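Clendport shop puts chore robots to the test, keeps its broom

CLENDPORT, Wed 26 February - The question of whether a machine can tidy up after people got another airing this month at Chraibi, the housewares store on the harbor road, where owner Nouhaila Hegazy has spent part of the winter deciding whether to let a robot arm put her returns back on the shelf.

She has not decided. She has, however, watched a great many simulated tables being cleared.
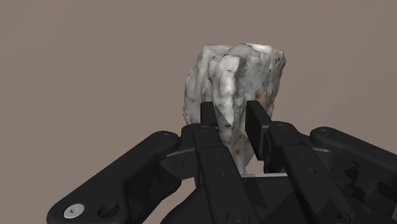
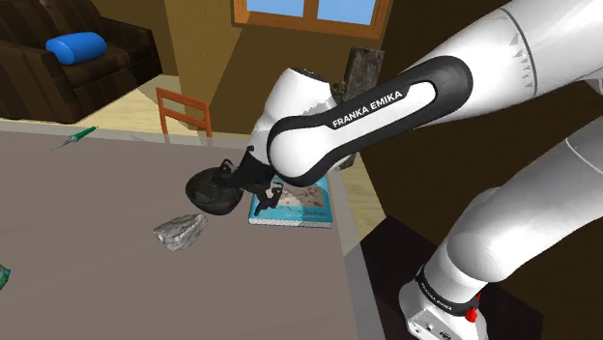 Hegazy's interest began with a returns counter. Customers at Chraibi bring back whatever they like, in whatever state they like, and by closing time the counter holds a mixture that would discourage a patient person. A simulated tabletop, she says, at least gets the spirit of it right. There's a blue book lying flat, a green thing like a pen or a syringe, something dark and rounded that could pass for a small bowl, and a crumpled gray-and-white lump that would end up in her store under "miscellaneous." The software is meant to look at a table like that, pick an item, close two fingers on it and put it somewhere sensible. "Somewhere sensible is the part I pay people for," Hegazy said.

The trial is being offered to small retailers by Starnholm, a local automation firm, under a program it calls Enano. Participating shops send in a list of the chores they would most like to be rid of. Starnholm works out which ones can be tried in simulation, runs them there, and reports back before anybody has to make room for equipment. Chraibi's list ran to 27 chores. Starnholm agreed to try three.

The three were clearing a counter, standing fallen items upright, and sorting small goods into bins by type. The other 24 included folding tablecloths, getting price stickers off glass, and "dealing with the bottom shelf," which the firm sent back with a polite request for more detail. Hegazy replied with four paragraphs. The chore remains off the program.

Mairéad Noonan, who runs the Enano trials, is cheerful about the limits. Her team has put the counter-clearing chore through 3611 simulated attempts for the Clendport group, changing the objects and their positions each time. She would not give a success rate for the whole set, saying it depends so heavily on the object that a single figure would please the sales office and mislead everyone else.

What she would say is that boxes go well. Boxes have flat sides, and two fingers like flat sides. Mugs go well if the handle is where the software expects it. Books are worse than people imagine, a book lying flat being mostly a very thin box with nothing to get hold of, and the team spent much of February on the business of sliding one to the edge of a table first. Anything lumpy is a matter of finding two spots that happen to face each other and hoping the thing doesn't roll out sideways.

"People think the hard part is strength," Noonan said. "The hard part is a sock."

There are no socks at Chraibi, but there are dishcloths, and the dishcloths have been set aside for a later round. So have wet items, sticky items, anything with a cord, and a line of bead curtains that Hegazy admits she included out of mischief.

Then there is the matter of speed. Hegazy's Saturday assistant can clear the returns counter before the kettle boils, while also telling a customer where the colanders are. Noonan does not expect a machine to match that soon and doesn't pretend to. Her argument is that it could work after closing, when being slow bothers no one and there are no customers asking about colanders. Hegazy's answer is that after closing she turns off the heat and the lights, and that she would want to know who picks up the gravy boat at three in the morning.

The gravy boat came up several times in the conversation.

Shops in the program pay a fee of $700, which covers the simulation work and a written report, and commits them to nothing further. Chraibi's report came back as a stapled booklet. It recommends that the store consider automation for boxed goods, keep people on for everything else, and clear the space behind the counter whatever it chooses. Hegazy has already cleared the space. She says that alone may have been worth half the fee, though her brother-in-law had been telling her to do it for nothing.

The household side of the question is further off still. Starnholm gets letters from residents who would like something for the dishwasher, the cat's dishes, the stairs. Noonan answers all of them, and the reply is usually no. A shop counter is in the same place every day and about as high as it was yesterday. A kitchen has children in it. She keeps the dishwasher letters in a separate folder, as she thinks loading one may be the first home chore worth a serious try, provided the owner accepts that plates will be loaded the machine's way and refrains from rearranging them afterward. Her own household has not managed this among its human members.

Asked whether she would put a robot on the shop floor if one were available tomorrow, Hegazy took a while to answer, mostly because a customer had come in with a salad spinner in several pieces and no receipt. She would try it on the boxes, she said eventually. She would keep it away from the glass. And she would like to see it handle the spinner, which by then was spread over most of the counter, with one part on the floor.

A second round of Enano trials is open to shops in Clendport and the surrounding towns. Applicants should send their chore lists to Starnholm in writing. The firm asks that they be specific about bottom shelves.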